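I Tried to Care About Thread Count
Ashley Lockwood

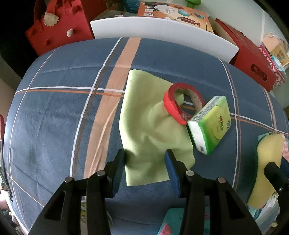 5 min read

13/03/2026

My mother bought her sheets at the hardware store in Pelholm, next to the paint. They were white, they came in a plastic bag, and she used them until you could read through them. I don't remember anyone in our house sleeping badly.

So I came to the whole business of "better bedding" with my arms folded. It started in November, when our old fitted sheet finally split down the middle and I had to go shopping for another one for the first time in years. I figured I'd be done in ten minutes. An hour later I had a dozen tabs open and knew a lot of words I hadn't known before, like sateen and percale and long-staple, and I was no closer to owning a sheet.

The number that got me was 948. That's the thread count on the top set from Letby, and it's printed on the box bigger than the size of the bed. Thread count is supposed to be the threads going each way in a square inch of cloth. Fine. But some makers twist several thin threads into one and then count every strand, so the number goes up and the sheet stays the same. Did Letby do that? I wrote and asked. I got a very friendly email thanking me for my interest in a better night's sleep. It did not contain an answer. I wrote again and got the same email.

I bought them anyway, because I wanted to be fair, and because they had a return window. They were heavy and a bit slick. They slept warm. My husband said they felt like a hotel, and when I asked which hotel he couldn't say.

Then I bought a plain set from Sekness with no number on the package at all. It cost a lot less. It felt stiff at first and softened up after 6 washes. I kept those.

What bothers me most is the sleep talk. The Letby box has a line on it about waking up "restored." By what? I slept on their sheets for 2 weeks and woke up at the same time, with the same shoulder. If a sheet can fix sleep, I'd like to see how they checked, and with how many people, and who paid for it. A little moon on a label isn't proof of much.

Malcolm Tunstall, who ran the linen counter at Hartley before they closed it, told me he used to have customers pick with their eyes shut. He'd lay out a few folded sheets and let them feel each one. According to him, people went for the middle-priced one more often than not, then opened their eyes and bought the expensive one. I can't check that either, and he does like a story, but I believe it more than I believe the box.

I'm not saying all sheets are the same. The cheapest ones I tried pilled up fast and the elastic was a joke. Check the elastic. Check the depth too, if you have a thick mattress. Wash them warm and skip the fabric softener, which leaves a coating I never liked.

The Letby set went back last month. They took a restocking fee that I had missed in the small print, and I'm still arguing with them about it.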